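# Chapter 4: Showing It How

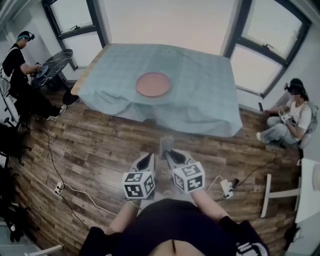
Anyone who has taught a teenager to reverse a trailer already knows the central problem of this chapter. You can do the thing. You have done it for years, possibly while eating a sandwich. Then somebody in the passenger seat asks which way to turn the wheel, and you discover that your hands have been keeping secrets. Demonstration is the branch of robotics that gives up on asking and watches the hands instead. A person picks up a pair of grippers, each with a cube of black-and-white markers on it, and goes to a table where a single pink plate is waiting on a cloth. No joint angles get typed in. Whatever the person knows about plates goes into the motion, along with every bad habit they have about plates.

That last part will occupy us for a good many pages.

## 4.1 Two ways to lend a hand

We will deal with two families of method. In **hand-held demonstration**, the demonstrator carries the gripper and the robot stays home. In **teleoperation**, the robot is present and the demonstrator drives it from somewhere else, using a controller, a headset or a second arm. Each has its loyalists, and they can be heard arguing at any conference with a bar.

Hand-held work is quick and feels natural. Its weakness is that a human wrist will cheerfully do things a robot wrist can't, so some of your best footage will be of no use to the machine. Teleoperation has the opposite character. Every motion recorded is one the robot made, but the operator often moves like a man wearing oven mitts in a borrowed kitchen.

## 4.2 The Stevville plates

Our running case is a table-clearing study at Stevville, led by Bianca Lazăr and Tirta Ginting. They collected 2181 demonstrations and threw out 354 of them. Ginting's log gives the grounds for each rejection, and "changed my mind halfway" appears more often than any fault in the equipment. Mỹ Hà, the fastest demonstrator on the project, also produced the least useful recordings. She never picked up a plate the same way twice and saw no reason why she should.

Keep her in mind when we reach variance in Section 4.5.

## 4.3 Before you read on

Choose a small household job, such as folding a tea towel. Do it 20 times in a row and write down, after each go, where your left thumb started. Then compare your notes with somebody else's. Valentin Grecu sets this exercise for his first-year class and reports that the arguments over what counts as "folded" usually run past the end of the hour. Bring your definition with you to Section 4.4, where we will try to write it down in a form a machine can use.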